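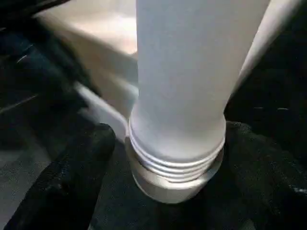 Photo: Larysa Hladun

From: Annelies Plattner
To: Grornberg Home Canning and Preserving list
Subject: Re: [grornberg-canning] Rings on or rings off for storage?

Emil Zaugg wrote:

> Hello all, I put up 21 pints of tomatoes over the past few
> days and my sister-in-law tells me I have to take the rings
> off before they go on the shelf. My mother never took a ring
> off in her life. Is this a real rule or just a fashion? Also,
> I have a box of old zinc lids from an estate sale and would
> love to use them for something. Any ideas welcome.
> Emil

Dear Emil, and everybody,

First of all, congratulations on the tomatoes! I remember my first big batch, and how I kept getting up from my chair to go look at them, so I hope you're enjoying yours the same way.

Your sister-in-law is right, I'm afraid, though I would never say a word against your mother. Once the jars have cooled and sat for a full day, the ring has done its job. The seal is what holds the flat lid down. If you leave the ring on, a bit of syrup or brine can sit in the threads and rust the ring tight, and then you're standing at the sink in February with a rubber glove and a bad temper. The bigger worry is that a ring can hold down a lid that has let go, so you don't find out until you open the jar. With the ring off, a failed lid lifts right up in your fingers when you test it.

So take them off, wash the jars in warm soapy water (get down into the threads with an old toothbrush, there is always something sticky in there), dry them well and put them away in the dark. I string my rings on a loop of clothesline behind the cellar door. Orestis Andreadis keeps his in a coffee can and says mine is a silly system, but I've seen him dig through that can.

About the zinc lids – please don't process with them. They're lovely to look at and I have a few myself, but I only use them on jars of dry beans and buttons. The same goes for any plastic screw cap, by the way. Those are fine for the refrigerator or for the jar you've already opened, and I like the white ones very much because you can write on them with a grease pencil, but they won't give you a vacuum seal.

Rocío Tello asked me last month about thread sizes and I never answered her, so let me do it here, with apologies. Rocío, if the cap goes on crooked or stops after a short turn, don't force it. Regular mouth is 70 millimeters and wide mouth is bigger, and an old mayonnaise jar may be close to one of them without really matching. I lost a batch of pear butter in Laltwood learning that, the year we had the little kitchen with the slanting floor, and I still think about that pear butter.

One more thing while I have you. The pressure gauge check is in May again, in the back of the feed store, mornings from nine until noon. Bring just the canner lid with the gauge on it, and leave the pot at home unless you want company carrying it. Larysa will be at the table by the door and she'd be glad of a thermos of something hot.

Emil, do write and tell us how the tomatoes taste, and whether you put lemon juice in them, as I forgot to ask. I do hope you did.

Warmly,
Annelies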